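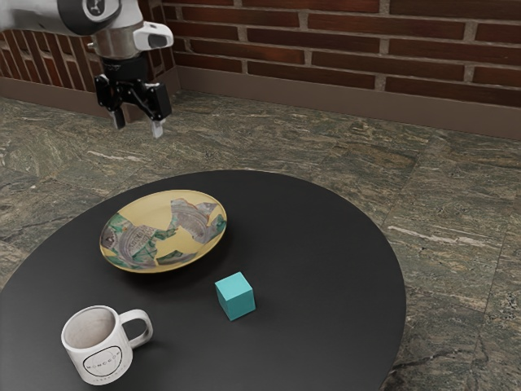 The mug, cube and plate setup in simulation, gripper open.

I've been grumpy about simulated benchmarks for years, so my friends will enjoy this one. I think Saoirse Carroll's group got it right with Rustudex, and I think the rest of us should copy them.

The idea is pretty simple. You take a policy trained on real robot data, drop it into a rendered room with a brick wall and a black table, and ask it to do some small chore with the cube. Then you do it again with everything nudged a little. They ran 253 starting layouts per policy, 7 policies in all, and then (bless them) ran a matching set on a real arm to see if the rankings agreed.

Mostly they did! The raw success rates were way off, and I don't care. I never wanted a simulator to tell me my policy works 39 percent of the time. I want it to tell me whether Tuesday-me made the thing better or worse than last-month-me, before I burn a whole afternoon resetting blocks by hand.
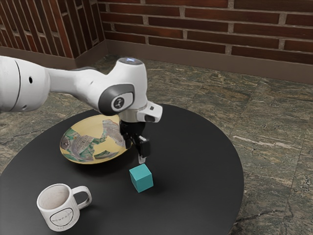
My old labmate Conall Ó Ceallaigh disagrees, loudly. He says a rigid cube is the easiest thing in the world to fake, and that once you get to cloth or a bag of rice the rankings will fall apart. Fair. The Nalteris people tried soft objects in April and it went badly. But a test that's good for rigid stuff is still a test, and most of us are still dropping rigid stuff – me included.

What bugs me more is the camera business. Move the viewpoint a bit and two of the policies swapped places, and the paper gives that one paragraph. I'd have traded half the appendix for a proper look at it. If they do a second version, please start there.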